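From the Dremham Study Circle
1/13/20

Psalms for the road

We're starting something new this month and I can hardly wait! After spending all of the fall in the Gospels, the Dremham circle is moving into the Songs of Ascents, the run of short psalms that goes from Psalm 120 through Psalm 134. If you've never read them as a set, you're in for a treat. Most of them take less than a minute to read out loud, and a few are only 3 verses long. You could get through the whole group over one cup of coffee, and I hope some of you will, before we slow down and take them in small portions.

Each of the psalms carries the same heading, "A Song of degrees" in the King James and "A Song of Ascents" in most newer Bibles. Scholars have argued over that heading for a long time. Many believe these were sung by travelers going up to Jerusalem for the great feasts, which fits nicely with the hills and the gates and the feet standing in the city. Others connect them with the steps of the temple, or with the return from exile. I lean toward the travelers, mostly because I love to imagine the kids asking how much farther it was, but we'll lay all of the views out on the table and you can make up your own mind.

What surprised me on this read-through was where the set begins. Psalm 120 is not a cheerful song! The singer is in distress, worn out by lying tongues, and stuck a long way from home. "Woe is me, that I sojourn in Mesech, that I dwell in the tents of Kedar!" Those two places were nowhere near each other, so he can't have been camping in both. He seems to be saying he feels like a stranger wherever he turns. I have read past that verse for years and it stopped me cold this time. The road to worship starts with somebody who is tired of where he is – and says so, in a prayer.

Then comes Psalm 121, which many of you know by heart. Here's a small thing to look for. In the King James, the first verse reads as one statement: "I will lift up mine eyes unto the hills, from whence cometh my help." Many newer translations make the second half a question. Where does my help come from? The answer arrives in the next verse, and it's the Lord, maker of heaven and earth. Read it both ways and see what changes for you. Are the hills a comfort in this psalm, or are they the hard part of the trip? We had a very lively talk about that when I tried it out on the Stirkholm group, and I don't think we settled it.

While you're in Psalm 121, take a pencil and mark every "keep" and "preserve." They come from one Hebrew word, and the King James translators used two English ones for it, so the repetition is a little hidden. Once it's marked up you'll hear it like a drumbeat. He that keepeth thee will not slumber. The Lord is thy keeper. The Lord shall preserve thy going out and thy coming in. I marked mine in blue and the page looks wonderful.

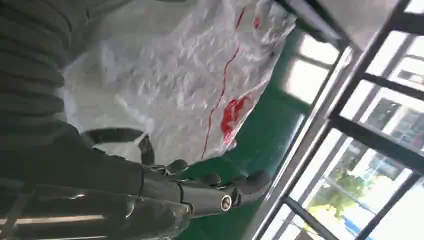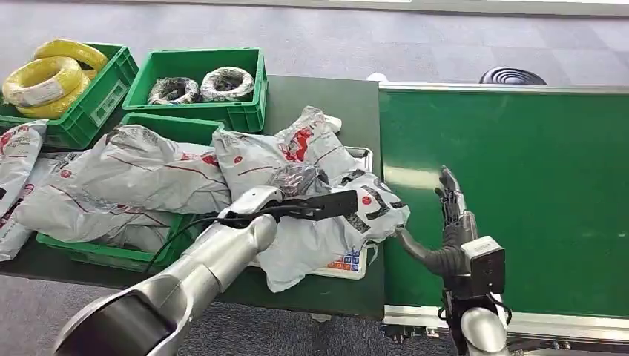
How we'll read them

We'll take 2 psalms at a meeting to begin with, and slow down to one when we get to Psalm 130, which deserves an evening all to itself. Please read the psalms out loud at home at least once before you come. They were made for voices, and I've found I catch a good deal more with my ears than with my eyes.

The Pevero study guide is ready. It's just under 2,000 words for the entire series, so nobody will be buried in homework. Every psalm has a short note on the setting, a couple of cross-references, and some blank lines for your own thoughts. Use the lines! I went back through my guide from last year's study of Hebrews and the things I'd scribbled in the margins helped me more than the printed parts did.

Any Bible translation is welcome, and a mix is even better. If you have one in another language, bring that as well. At Lã they've been reading each psalm in Portuguese first and English second, and they tell us the discussion has been richer for it. I'd love to hear Psalm 126 that way. "They that sow in tears shall reap in joy" is a beautiful sentence in any language I've met it in.

Something to try this week

Psalm 122 opens with "I was glad when they said unto me, Let us go into the house of the Lord." Notice that somebody had to say it. The gladness came with an invitation. So think back over your own life and write down who first invited you – a grandparent, a roommate, the neighbor who offered you a ride. You don't have to share it at the meeting, though we'll leave time for those who want to. If the person is still around, a note or a phone call might make their week.

And if you'd like to memorize one of these psalms along with me, I'm working on 131. It's one of the tiny ones, with that lovely picture of a soul quieted like a weaned child with its mother. I have the first verse down and keep tripping on the second (I want to say "calmed" where my Bible says "behaved"). Say it in the car, say it doing dishes, tape it inside a cupboard door.

For teachers and parents

Several of you asked whether these psalms would work with children. Yes, very much so. Younger ones do well with 121 if you give them motions: eyes up to the hills, a foot that won't slip, a hand held up for shade. Older kids often like Psalm 124, where the bird gets out of the trap. Let them draw it, then read the psalm again while they hold up their drawings. The last 3 psalms in the set can wait until May, when the children's classes and ours will be reading together.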